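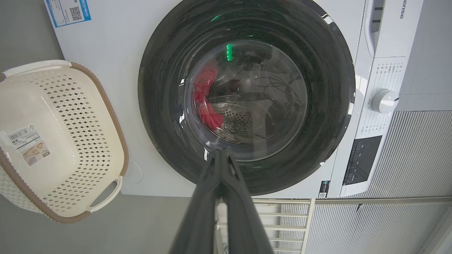

A red garment in the drum of a front-loading washer.

MILWOOD ROVERS OPEN THE SECOND HALF OF THE SEASON AWAY TO KENDEN TOWN

Milwood, 18th November

Hi all, Güven Kaplan here from the Milwood Rovers press desk, with the news you've been emailing me about since the fixture list came out. We go to Kenden Town for our first match after the winter break, and I can't wait! Kickoff is in the early afternoon, the supporters' bus leaves from the Hung Street side of our ground, and away tickets go on sale at the club shop tomorrow morning when the doors open.

Kenden have given us 700 seats in the covered end (same end as last season, for those of you who made that very wet trip). Season ticket holders get first pick, then members, then everybody else. If you want to sit with friends, please come to the window together or bring their membership cards with you. Our ticket staff can't hold seats on a promise, however nicely you ask me on the phone.

On to the soccer. We're in third place going into the break and Kenden are just below us, so this one matters. When we played them at home in the opening month we won 2-0, and I thought we were lucky to be ahead at the half. They pressed us high, they won nearly everything in the air, and our goalkeeper had the kind of afternoon you tell your grandchildren about. They've lost only once on their own field since then, so I'm not expecting an easy ride.

Our head coach, Mojtaba Amini, was in a good mood when I caught him after practice. "Kenden is a hard place to go and they know us well," he told me. "I want us to keep the ball better than we did in the home game. If we sit back and wait for them, we'll have a long day. The players know that, and they've worked on it all week."

He also confirmed that both fullbacks are back in full training, which had me grinning all the way to my desk. Our captain is still out with the ankle he hurt in July and then hurt again last month. Mojtaba won't put a date on his return and I've stopped asking (for now). 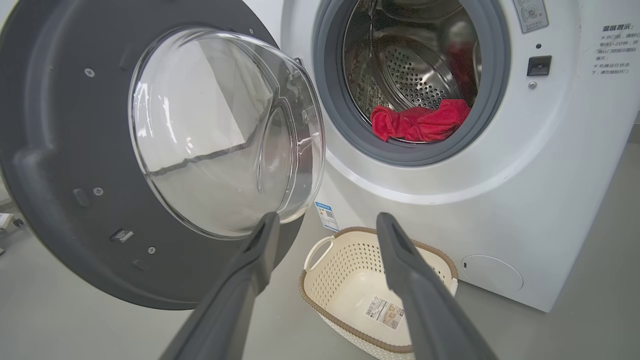
The washer with its round door wide open.

We'll be in the green away shirt for this one, the first time we've worn it in the league this season. The club shop has adult sizes in stock and is waiting on a delivery of kids' sizes. Shirts bought before the game can be printed while you wait, except on match days, when the line gets silly.

A few things for the traveling fans. The Mollever Road parking lot next to Kenden's ground is closed to away cars, so please use the one behind the train station and walk up. The bus has 3 wheelchair spaces and you need to book those by phone. Small bags only inside the ground, no umbrellas, and the food stands take cards only.

For those staying home, our club radio stream will have full commentary, with the pregame show starting half an hour before kickoff. I'll be on it, talking too much as usual.

Reporters who need a press pass should write to me at the club office by the end of next week. Tell me if you need a seat with a desk, as Kenden's press box is small and fills up fast.

Güven Kaplan
Press desk, Milwood Rovers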